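Project report: looking after the Baltutus gripper cell
Lesness lab section, 1 October 2023

My job this term was the arm in the Baltutus cell, and mostly the end of it that does the grabbing. I'd never taken a gripper apart before, so I was pretty excited (and slow!).

What I started with

The two fingers had been closing a little unevenly since May. The left one got to the part first and pushed it sideways before the right one caught up. My logbook shows 896 open-and-close cycles before I touched anything, and 25 of those ended in a dropped part, which is way too many for a cell that only has one thing to do.

What I did

I powered the arm down, locked it out and took both fingers off. The textured pads had fine dust packed into the mesh, so I brushed them out dry and then wiped them with a cloth. The Flodholm manual says to check the mounting screws while you're in there, and I'm glad I did, as two of them were barely finger tight. Everything went back on with the torque driver set to 6, then I re-zeroed the open position. My first zero was off and I had to do the whole thing again, ugh.

Checking the wrist camera

With the fingers wide open, both pads should show in the bottom corners of the wrist view, with clear floor in the gap between them. I look for the mesh on each inner face. If I can see it on both sides, I save the view and go on to the closing test.

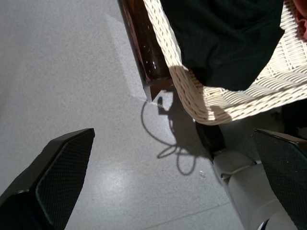
What's left to do

The closing test still has to be run with the Jabłońska parts, the thin ones. I also want to put a second set of pads on the shelf and add the screw check to the monthly sheet.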